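Plaretti Bin Picking: Student Team Data Card

Brurkance Technical College, Automation Project Course

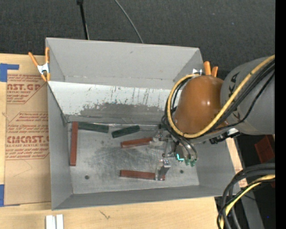
The Plaretti set was recorded by students of the Automation Project Course as part of their assessed work. It supports the study of grasping bar-shaped blocks in an open bin with a single robot arm and a metal gripper.

Contents: 2243 grasp attempts, selected from nearly 3000 recorded. Attempts with missing joint logs were removed.

Collection: Work began in July and was divided among five student teams. Each team reset the blocks by hand between attempts.

Labels: Students marked each attempt as held, dropped or missed. A second team reviewed every label.

Limits: All attempts use one bin and one arm. Results may not carry over to other part shapes.

Use: Coursework and noncommercial research. Please cite the set by name and version date, 12 February 2021.

Related items
Madus Gripper Course Notes
Rojanasak Student Robotics Challenge: Rules

This site uses cookies. Accept | Settings

Contact | © Brurkance Technical College | Back to top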